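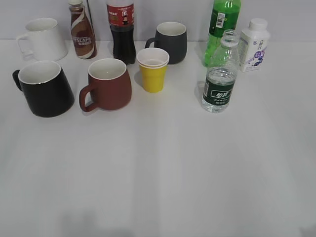 Vol. 9, p. 274

Reading time: 9 min
September — by the Drudura cell group, Tumthorpe

4. Cell setup and upkeep

4.1 Work surface and objects

The Drudura cell is a single-arm station built for sorting and placing drink containers. It has one table with a white top, set against a plain pale wall, and one fixed camera that looks at the table. The arm is mounted on a separate stand, so that it can be serviced without moving the table. The controller and the power supply sit in a Girnska cabinet with its own fan and filter.

Figure 1. Starting layout of the mixed set in the Drudura cell. Mugs, a yellow disposable cup and drink bottles stand upright along the wall side of the table. The near part of the surface is kept clear for placing.

The mixed set was chosen to cover the cases that gave the old cell trouble. The mugs differ in size and color, and the gripper has to find the handle on each one before it closes. The yellow cup is the smallest vessel in the set and bends under a grip that a mug takes without harm, so it has its own force limit in the grasp table. The bottles include a dark cola, a green soda and a clear water bottle. Clear plastic is the hardest material for our depth sensing, and in the layout of Figure 1 the water bottle also overlaps the green one in the camera view. We left that overlap in on purpose. A layout with every object standing free hides errors in the outline step.

4.2 Camera and lighting checks

The camera bracket is checked at the start of each shift. The operator clears the table, places the calibration board and runs the check routine, which takes 71 seconds. If the routine fails, the bracket screws are tightened and it is run again. A second failure means a full calibration.

White on white is a known weak point. The white mug and the white milk or yogurt drink bottle both stand near the wall, and their edges fade if the lamps are too bright. We set the light level at the table to 700 lux and check it with a hand meter after any lamp change. Soft shadows on the surface do not need to be removed, but glare does. The tabletop is wiped with a damp cloth and dried before the set is laid out.

4.3 Gripper care and repair

The finger pads are Gagnon silicone strips held by two screws each. They pick up dust and lose grip slowly, and the first sign is a mug that turns in the fingers during the lift. Pads are cleaned at the end of each shift and replaced as a pair, even when only one is worn. In the period covered by this paper the cell ran 274 hours and used nine pairs.

One repair took the cell out of service. The left finger began to close late, and the fault was traced to a cable rubbing inside the wrist cover. The cable was replaced and moved to the outer channel — a change we have since made on the spare wrist as well. After any work on the wrist, the mixed set is laid out again and each object is lifted once at low speed before normal running resumes.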